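Grornirthorpe Linen Services, plant floor meeting
Minutes, October, 2:15 pm, break room B
Taken by Araba Agyeman (typed up same night, sorry for spelling)

Present: Lempi Aaltonen (plant manager, chair), Ekow Dramani (soil sort lead), Milagros Aguirre (steward), Ekow Agyeman (maintenance), Araba Agyeman (minutes), second shift sort crew, two from finishing. Finishing had to leave at 3 for the hotel load.

Two Ekows in the room so written as Dramani and Agyeman below. I'm AA.

1. Last minutes

Read. One fix, Milagros said the line about overtime should read "offered" and not "required". Changed. Accepted.

Carried over: fan over belt 2 still not hung. Agyeman has the bracket, doesn't have the lift. Lift is at the Dulano site until end of month.

2. Where we are with the sort cell

Dramani gave the update. Cell has been on belt 3 since the start of the pilot, one arm, two-finger gripper, picking from a flat table and separating scrubs and colored cloths from whites. Zolto software decides which piece, arm pulls it, drops it in one of two chutes. It does not do sheets. It does not do anything knotted. Person stands at the feed end and spreads the pile.

Last full shift it handled 1,402 pieces. 38 went down the wrong chute. Dramani wants those logged by type, right now it's just a tally on the whiteboard and the whiteboard gets wiped.

Lempi: is 1,402 good or not. Dramani: depends who's on the belt, a fast hand sorter beats it easy, but it doesn't slow down after lunch either. Some back and forth. A finishing person said speed isn't the point if wrong pieces show up at the ironer and they have to walk them back. Noted.

Color load on whites: one green piece got through to a white wash. Full load rewashed. Dramani says it was hand missed at the feed end AND missed by the cell, so both. Crew member asked who it got written up against. Lempi: no one, not during pilot. Milagros asked for that in the minutes, so: no write-ups for sort errors on belt 3 during the pilot. Lempi agreed.

3. Jobs and hours

Milagros read the questions people had put in the box. Taking them in the order she read them.

Does anybody lose their job. Lempi: no layoffs from the pilot. Milagros: and after the pilot. Lempi said she can't speak past the pilot but will put in writing what she does know, and that the owners haven't given her a headcount to hit. Milagros wants the letter before the next meeting and not at it.

Does the feed job pay sort rate or operator rate. Not settled. Right now it's sort rate. Crew pointed out the feed person also resets the arm, clears the chute and signs the stop sheet, which sorters never did. Dramani agrees with crew on this one. Lempi will ask for operator rate for hours at the feed end, back dated to start of pilot if she can get it. "If she can get it" is her words.

Can people refuse the feed end. Yes for now, it's by sign up. Problem is the same four people sign up. Two of them said they like it, less bending, less smell. One said it's lonely down there, belts 1 and 2 talk all shift and at 3 you're standing with your back to everyone. Suggestion to turn the table so the feed person faces the others. Agyeman says the fence would need to move, not hard, half a day. Everybody liked this better than anything else in the meeting.

Are we being recorded. The cell has cameras pointed at the table. Zolto keeps the pictures of the table for when a pick fails. Milagros wants to know if hands and faces are in it. Dramani thinks hands sometimes, faces no, but he is guessing. Lempi to get it from Zolto in writing. Until then the feed person can hit pause before reaching in, and doesn't have to explain the lost time.

Retraining. 439 dollars per person for the basic operator class at Agbeko, plant pays, on the clock. Class is in English only at the moment. Half of second shift would rather have it in Spanish. Milagros offered to sit with the trainer and go over the handout but not for free. Lempi: fair.

4. Safety

Sharps. Longest item. Everyone who's been here more than a year has found something in a pocket they shouldnt have. The one thing most of the crew agreed is good about the cell is that it goes into the pile first on belt 3. But the spread step is still hands. So the person is still touching everything, just earlier. Dramani wants to try a tilt table to do the spreading. Agyeman says the tilt table quote from last year was silly money, will ask again.

Gloves: cut level is right but sizes are wrong, all large. Order small and medium. AA to do it tomorrow.

Stops: two emergency stops on the cell, one at the feed end, one by the chute. Chute one is behind a cart most of the time. Tape a box on the floor, no carts in the box. Dramani doing it tonight after shift.

Reach-in: one person reached over the fence to grab a towel with the arm still live. No injury. Not naming them, they told on themselves. Gate is the only way in. Gate opens, arm stops. Don't reach over. If the gate is too slow to restart then tell Agyeman, don't go around it. Restart is too slow, crew said right away, it asks three questions on the screen every time. Agyeman to see if two of those can go.

Noise: no change. Earplugs by the clock are the bad kind again.

5. Maintenance on the cell

Agyeman went through what he's been doing. Wipe down each break, camera glass every two hours. Lint is the main trouble. It gets in everything here, always has, the dryers taught us that.

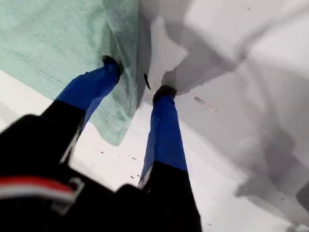 Crew asked whether the finger covers get swapped or cleaned. Both. Wipe at breaks, swap at end of shift if they're torn or slick. He's on his last few sets and wants a full box on the shelf. Also wants the table wiped when the fingers get wiped, not only when it looks bad. Small dark bits on a white table look like an edge to the software sometimes, and it will try for them. Feed person can do that with the arm paused. It goes on the sheet as a cell task, not extra.

Overlapping pieces are still the hard case. Green half under white, it'll take hold of one and bring both, or let go and try again. Dramani timed some, the retries are where the minutes go. Rule from now on: three tries and it should stop and flash for a person. At the moment it keeps going till you yell at it. Zolto can change the number, Dramani to call.

Stained pieces. Cell doesn't sort by stain and nobody has asked it to. Stain sort stays with finishing, by eye, same as always. Finishing not in the room by this point so AA to pass it on.

Parts: spare belt for the infeed on the shelf. No spare camera. Lempi approved one.

Callouts: 237 stops logged since the pilot began. Agyeman says most of them are pauses for lint or a tangle and take under a minute, a few were real. He doesn't want the 237 read out upstairs without that part. Lempi said she'll send it with his note attached or not send it.

Question from crew, who fixes it on third shift when Agyeman's home. Right now they phone him. He'd like that to stop. Lempi asked if any operator wants to train as backup, would carry the on-call pay. Two hands up. Names to Dramani, not written here because one wants to talk it over at home first.

6. Second cell

Lempi has been asked if she wants another one for belt 2. She said she told them not until the first one has a full quarter. Milagros asked to be in the room when that gets talked about. Lempi: yes. Dramani said if there is a second one he'd put it on the microfiber cloths because the wrists on that job are the worst in the building and everybody rotates off it complaining. Short talk about that. General feeling was people would have minded the first one less if it had gone there to begin with. Lempi said she hadn't heard that before. Crew said it was in the box in the spring. AA to look for it.

7. Other

Microwave. Still the microwave. Lempi will buy one.

Parking by dock 4, trucks need the turn, please don't.

Somebody asked if the cell could get a name. Not taking a vote on that. It has one already on the whiteboard and it's not going in the minutes.

Actions

Lempi: letter on jobs, to Milagros before next meeting
Lempi: operator rate for feed end, ask about back date
Lempi: camera answer from Zolto in writing
Lempi: spare camera, microwave
Dramani: wrong chute log by type, on paper and not on the whiteboard
Dramani: tape box at chute stop, tonight
Dramani: Zolto re three tries
Agyeman: move fence, turn feed table. Needs a half day with belt 3 down, pick a slow one
Agyeman: restart screen, tilt table quote, box of finger covers
Agyeman: fan over belt 2 when lift is back from Dulano
Milagros: talk to Agbeko about Spanish class, send Lempi the hours
AA: gloves small and medium, better earplugs, stain note to finishing, find the spring box slips

Meeting closed 3:50. Next one same room, time to be posted by the clock.

Added after: Milagros caught me in the hall, the pause-before-reaching-in thing is for all shifts, not only second. Lempi ok'd by text.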